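Seating a used Xeon in an old Dell workstation: how careful do I need to be?

Posted by flurnanell in Desktops and Workstations
Viewed 2072 times

I have an old Dell tower and a secondhand Xeon that has lived in a drawer since July. The last time I swapped a processor, the pins were on the chip and I straightened two of them with a mechanical pencil. Now the pins are in the board, and everyone I mention this to makes the same face.

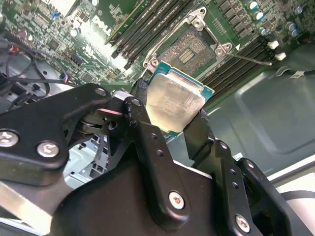
My worries, in order of how much sleep they cost me: which way the chip faces, whether the smudges on the lid matter, and how hard I'm allowed to push the lever. The case is lying on its side on the bench and the cooler is off. I have a tube of Arken thermal paste with enough left for one try.

2 answers

skikham_basement
31 helpful votes

Smudges on top are fine. Wipe the lid with rubbing alcohol and a lint-free cloth before the paste goes on. The underside is the part to keep your thumbs off.

For the rest:

1. Unplug the tower and hold the power button down for 20 seconds. Touch bare metal on the case.
2. Release the lever and open the load plate all the way, so it isn't hovering over the socket waiting to drop.
3. Hold the chip by its edges and find the notches along its sides. Match them to the tabs in the socket before you get close. Turning it once you're down there is how pins get bent.

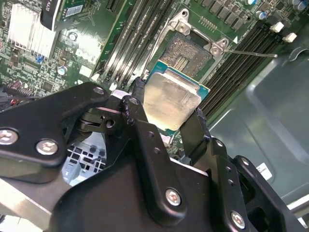
4. Level the chip and lower it straight down. No sliding, no pressing. If it rocks, lift it straight up and look again.
5. Close the plate and bring the lever down. It will take more force than you'd like and may creak. Mine sounded like a stair in a horror movie and has run fine ever since.

Leave the memory out until the lever is latched. Those slots sit close on both sides of the socket, and your knuckles will want the room. 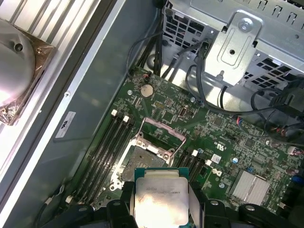
Skikham Community Help: Desktop Hardware Group

taheri_tower
19 helpful votes

Agree with the above except I never bother with the cloth, a coffee filter works. Also check the BIOS version BEFORE you pull the old chip. I did it after. Then I did the whole job again backwards, then forwards.

If the date and time come up wrong on first boot, replace the coin cell while you're in there. It's the round silver thing on the board, and it costs less than the coffee you'll drink wondering why the clock is wrong.
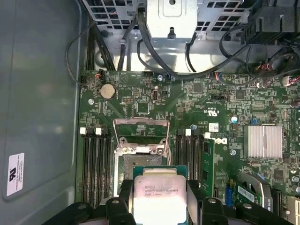
Page last changed: July, 4:20 p.m.

Reply from flurnanell

It's in. The lever creaked exactly as promised and I said a word the dog hadn't heard before. It boots, all the memory shows up, and the clock was wrong, so I'm off to buy a battery. I used the coffee filter. Still have one question about fan noise but I'll start a new thread for that.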